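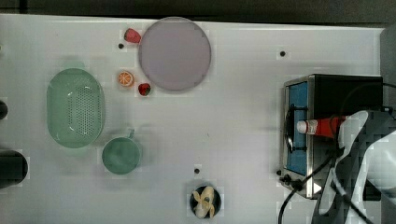

Can the pictures be from a trip I took years ago, one reader asked us in May, or does it all have to be new work? They can be as old as you like. That question and the others we get most often are answered on this page.

Turonside Travel Photography Annual
Frequently Asked Questions
Last updated 19 Jun 2019

What is the Turonside Annual?

It is a printed book of travel photographs, with a show of selected prints at the Larkden gallery when the book comes out. We look for sets of pictures that stay with one place or one journey. Single images are accepted but are rarely chosen.

Who can enter?

Anyone 21 or older. You do not have to be a professional, and there is no rule about where you live. If you work with a partner, enter under both names and choose one of you to receive our mail.

How many sets can I send?

Up to three. Each set is read separately, and we do not compare your sets with one another. If you have more than three trips you want us to see, send the ones you know best. People often send the most distant trip when the stronger work was made closer to home.

What counts as travel?

We use the word loosely. A bus line across your own city counts, and so does a long stay in one village. Pictures from a guided photo tour are fine too, but tell us the name of the tour. We get many near-identical frames from the same viewpoints and we like to know where they came from.

Do you accept film?

Yes. Send scans first. If you are selected we may ask for a better scan, and we will not ask you to mail negatives. Dust should be cleaned up before you send the file. Leave the grain alone.

Do you accept phone pictures?

Yes, as long as the file is the original and not a copy saved from a messaging app. Those copies are too small to print.

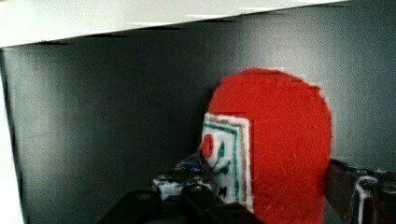 How should I prepare my files?

Files should be full-size JPEGs in sRGB, with no border, no watermark and no added sharpening. Name them with your last name and the order you want them seen in. Before you upload, open each one at 100 percent and look it over from corner to corner. Strong reds deserve the most time. A deep, matte red like the fuzzy one in the photo, with thin pale fibers lying across it, can turn into a flat patch if the saturation has been pushed, and the fibers are the first thing to go. The same happens to painted doors, robes and market awnings. If you can no longer see texture in the color, back off and save again from the original.

Where do I upload?

Everything goes through our Clitulo page. Make an account, fill in the form, add your files and wait for the confirmation email. Large sets can take a while on a slow connection. If the upload stops partway, log back in and continue; the files that went through will still be there.

Can I change my entry after I send it?

You can swap files or change the order until the call closes. After that the entry is locked — we can't open it for one person and not for the rest.

Do I need captions?

Yes, one for each picture. Give the place and the year, and say what is going on if it isn't plain from the picture. Two sentences is enough. Please don't tell us what the viewer should feel. If you don't know the name of a town or a festival, write that you don't know it. A wrong place name in a printed book is hard to take back.

Do I need a written statement as well?

A short one. Tell us how long you were there, why you went and how you got around. We read statements after the first look at the pictures, so a thin statement won't sink a good set. We would rather have it in your own plain words than in gallery language.

What about permission from people I photograph?

For most street and travel pictures we do not require signed releases. We do ask how the picture was made, and you should be able to answer. For pictures of children, or of anyone inside a home, a clinic or a place of worship, tell us who gave permission. If someone asked you not to use a picture, don't send it.

How much editing is allowed?

Cropping, color correction, dodging and burning, and black-and-white conversion are all fine. Adding or removing things is not, and neither is swapping a sky. Stitched panoramas are allowed if you mark them in the caption. We ask selected photographers for the untouched file of every picture.

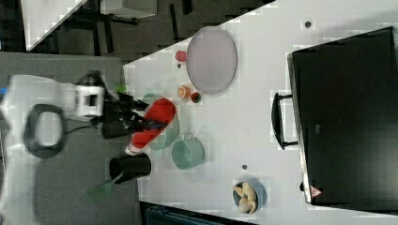
Red squeeze bottle over a pale green bowl, with a mug nearby.

Who picks the work?

A small panel that changes with each edition. The first look is done without names. Names and statements are added for the second look, when the panel has to think about how the sets sit together in the book. Panel members step out of the discussion if they know the photographer.

Will I get comments on my set?

Not unless you are on the shortlist. Shortlisted photographers get a page of notes whether or not they end up in the book.

How is the book made?

It is printed on uncoated paper and sewn by Nägeli, so it opens flat and pictures can run across the fold. We avoid putting a face in the fold. You will see a PDF of your own pages before printing and can ask for changes to captions and sequence. Final layout is up to our designer, but we do listen.

Who pays for the prints in the Larkden show?

We do. The prints are made from your files, framed by us and sent to you afterward if you want them. Shipping outside the country is at your cost. Framed prints are heavy, so many people ask for theirs without the frame.

Who owns the pictures?

You do. We ask for the right to print them in the book, hang them in the show and use up to two of them to publicize that edition. Anything beyond that, we ask first.

Can I enter work that has been published before?

Yes, if you still hold the rights. List where it appeared. Work that has already been in one of our own books can't be entered again, although new pictures from the same place can.

I didn't get a confirmation email. What now?

Check your spam folder, then check that the address on your Clitulo account is spelled correctly. If both are fine, write to us through the contact form and include the title of your set.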